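Search notes and handouts Go

Small Orders, Thin Bags
Speaker notes, Zyanya Camacho
Counter staff session, Figueroa Grocery, Stekdale shop

Before starting: bags on the front table, one bundle per pair. Check that the clicker works. Lalit has the handouts.

Slide 1. Title
Say hello. Toilets are past the cool room. We finish by noon because the shop needs the back tables for Saturday deliveries.

Slide 2. Why we're doing this
We packed 1,752 small orders out of Stekdale last quarter. A small order is anything that fits in a single bag. Most of the complaints on those were about crushed packets and torn handles, with a few about things left behind on the counter. Shivam went through the complaint book and sorted them. Ask him to say a few words if he's in the room.

The big orders are mostly fine. People take care with a big order. A small one gets stuffed in while you're looking at the next customer.

Slide 3. The bag itself
Pass one around. It's the ordinary thin bag with handles. Points to make:
- It won't stand up without something in it.
- The two sides cling together. Rub the top edge between finger and thumb to get it open, and don't lick your fingers.
- If it has been folded for a long time, give it a shake.
- Corners go through it. A box of tea will do it, and so will a juice carton.

Ask who has had a bag split in the car park. Wait for hands.

Slide 4. Light things
Chips, seaweed, rice crackers, single biscuits. These are what most customers pick up near the till, and they're what we pack worst.

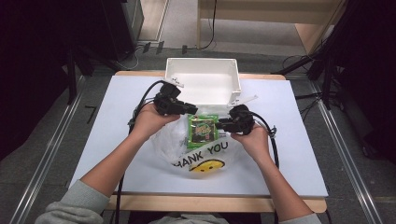 Light packets give you no help with opening the bag. A tin drops to the bottom and pulls the sides apart on its way down. A snack packet sits wherever you let go of it, and the plastic folds over the top. Look at where the little green packet is on the slide: still in the opening, with the smiley face on the bag below the words. If you handed it over like that and the customer grabbed the handles, the packet could tip straight out. Take it down until it touches the bottom, then let go. Ashok does this with the back of his hand against the inside of the bag, which keeps the sides apart. Have him show it if there's time.

Someone usually asks about putting a light packet in first to hold the bag open. It doesn't do much. Put the heaviest thing in first, even if the heaviest thing is only a can of soup.

Slide 5. Order of packing
Read these out slowly, they're on the handout too.
- Tins and jars at the bottom, lying down if they fit.
- Boxes flat against the side.
- Fruit next.
- Snack packets and bread on top.
- Receipt in the customer's hand, please, and not in the bag.

Cold things get their own bag if the customer wants one. Ask them. Some people live across the road and don't care.

Slide 6. Exercise
Pairs. Each pair has 5 items and 4 minutes. Pack, swap bags with the pair beside you, lift by the handles, carry to the door and back. Then open it up and look at the packets.

Thắng is keeping time. Tell people it's fine to be slow on the first go. Do the exercise again after the break if we're running early.

Slide 7. Snack packets up close

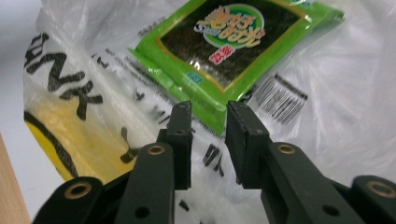
Slide 7: Roasted seaweed snacks, green packet, with the white bag.

Seaweed breaks very easily, so I use it as the test item. If the seaweed comes through whole, so will everything else. Lay it flat on top of the other shopping. Don't stand it on end beside a jar. Don't press the air out of the bag before you tie it, either. Tying is optional anyway, and older customers often ask us not to.

The bag wrinkles up around small packets and the printing makes it hard to see what's underneath. Run a hand through before reusing a bag that has been sitting on the counter. We had a customer at Sirthorpe go home with another person's gum and batteries.

Slide 8. Bring-your-own bags
Same order of packing. Check the bottom seam on cloth bags. If a bag is dirty inside, ask before you pack, and offer one of ours. The Brutska totes we sell have a stiff base that slides out of place, so push it flat first.

Slide 9. Questions
Likely ones:
Double bagging: yes for glass, otherwise ask.
Paper bags: ordered, no delivery date yet.
Who restocks the bag hooks: whoever opens. It's on the roster from next week.

Leave the handouts by the door. Collect the test items and put the broken packets in the staff room.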